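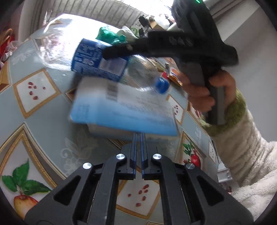
Report of a visit to the Brenlow Botanic Garden and Herbarium

The visit took place in August at the invitation of the herbarium's keeper, Darren Rowbotham. Its purpose was to see the collections of the daisy family (Asteraceae), to discuss the exchange of seed for the coming year, and to learn how the garden labels its living plants.

Arrival and the order beds

Members were received at the Wallard gate at 10 a.m. and were taken first to the order beds, which lie on a gentle slope facing south. The beds were laid out by plant family when the garden was founded and have been replanted twice. The daisy family now fills the whole of the lowest terrace, where the soil is lighter and drains well. Zinnia, Cosmos, Helenium and Rudbeckia were all in full flower. The dahlias were somewhat behind after a cold spring, and several of the taller kinds had been staked.

Each plant carries a black label with the scientific name, the author of the name, the native range and an accession number. Names that have changed in recent years are given with the older name in brackets. Several members found this useful, in particular for the asters, many of which are now placed in Symphyotrichum and Eurybia. It was noted that two labels on the Helianthus bed had been exchanged by mistake, and the staff undertook to correct them.

The herbarium

The herbarium occupies the upper floor of the Castau building. It holds 1329 sheets of Asteraceae, of which 610 were collected before the garden itself was opened. The oldest are mounted on a thick grey paper and are brought out only on request. Mr Rowbotham showed a set of knapweeds (Centaurea) in which the bracts below the flower head, so important for naming the species, remain perfectly clear. He explained that the colour of the ray florets fades in most cases, and that a collector's note made in the field is therefore of great value.

The Juška bequest was also shown. It consists of 67 folders of thistles and their relatives, with pencil notes on height, scent and soil. The notes are being copied out by hand and checked against the sheets. The work is slow – the writing is small and often abbreviated – and the folders are not yet open to general readers.

Seed store

After lunch the party was shown the seed store, which is kept cool and dry and can hold up to 2000 collections. Seed of the daisy family is cleaned by hand, as the hairs of the pappus tend to block the sieves. A sample of each collection is cut open under a lens before storage, for many of the fruits prove to be empty. Germination tests are repeated at set intervals and the results entered on the collection card.

Matters agreed

The garden will send its seed list in the usual way, and requests should be returned through the secretary. Three species of Tanacetum and one of Inula were asked for during the visit and have been set aside. In return, the society will supply pressed material of local hawkweeds (Hieracium), of which the herbarium has few recent sheets.

The party left by the lower gate at 4 p.m. The society records its thanks to Mr Rowbotham and to the staff of the garden. Members who wish to consult the herbarium may write to the keeper, stating the genus and the sheets they need to see.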